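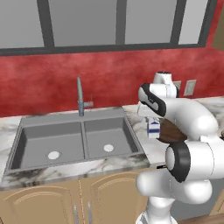 Notes to go with our fourth session on writing from memory and history. You'll want your notebook, a pen you like, and the two letters we read aloud last time (spare copies are in the tray by the door if yours has vanished into a bag).

## Where we'd got to

Last time we talked about why so many poems of remembrance sound alike, and I think most of us were a bit hard on ourselves. If you grew up with poppies and bugles and silence, of course those are the words that turn up first! Let them turn up. Write them down, get them out of your system, and then carry on for another page, and see what is waiting behind them.

This week we move away from the battlefield altogether and look at the people who stayed at home, and at letters in particular. Our starting point is the Wasberg bundle, the family letters that some of you have already begun to dip into. They were sent between a household in Purnel and a son away at a supply depot, and hardly any of them mention the fighting. They mention boots, a lame pony, the price of lamp oil, and whether the plum tree ought to come down. One mother spends 19 lines on a quarrel about a borrowed ladder and then signs off with "we keep your chair where it was". I have read that letter to a good many groups now and the room always goes quiet at the same spot.

## Things to notice as you read

Read letter 17 first, slowly, and if you can, out loud. Mark any place where the writer changes the subject suddenly. People who are frightened or sad very often change the subject, and a poem can do that too — you can break off in the middle of a thought, start a new verse, and trust your reader to feel the gap.

Look as well at how plain the verbs are. She *keeps*, she *puts by*, he *sends*, they *wait*. There isn't a "yearn" or a "languish" anywhere in the bundle, and I'd gently suggest doing without them this week.

Then have a look at what is being counted. The ration office at Cladon gave every household a number, and this family's was 1043. It is written at the top of nearly every page, even the private ones, as if it had become part of their name. Someone in the earlier group built a whole poem out of that number and it was a lovely thing, quite short, with the number coming back at the end of each verse like a knock at the door.

## In class

We'll write for a good long stretch, so settle in. Choose one of these, or bend one until it suits you:

- A letter in verse from someone at home who is determined not to say the thing they are worried about.
- A reply to letter 17, written by the son, who has only half a page of paper left.
- A poem about an object that was kept for someone.

If you get stuck, copy out one sentence from the letters exactly as it stands and write the line that comes after it. Please put a small W beside anything you've borrowed, so we can tell your words from theirs when we come to the display.

## For next time

Bring a second draft, typed or neatly written, of no more than a page. Those of you doing the longer prose piece should be aiming for some 3000 words by the end of term, and a rough opening will do for now. We'll be reading the Mosoti ballads next, which are noisier and a good deal ruder, so do look over the first two beforehand and bring a pencil for the chorus parts.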